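About Us

Kakora is a small automation workshop in Piltorbridge. We set up robot arms for firms that have never owned one, and we train the people who will have to live with them afterward. There are 20 of us, counting Corina Crăciun, who founded the place and would rather be counted last.

Most customers first meet us at an open day. We started holding them in May a few years back, mainly to use up a very large order of coffee. The first one drew four visitors, and one of those was looking for the tile showroom next door. He stayed until closing. His company, Zawadzka, is now our oldest client.

The format has barely changed. You get a badge, a chair of uneven quality and a short talk. Then we turn to the arms. We keep the demonstrations plain: blocks on a board, and an arm with a rod for pushing them around. Visitors who came for welding and sparks look a little let down for a minute or so, then start arguing over which block should go next.
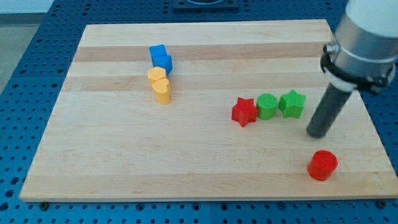
Corina takes the questions herself. The usual one is whether the arm will replace anybody, and she answers it properly, so bring a snack. Groups are limited to 50, and schools come free.

To book a visit, write to the front desk or ask your contact at Skisurell, our training partner. Parking is behind the building. The tile showroom would like it known that the spaces in front are theirs.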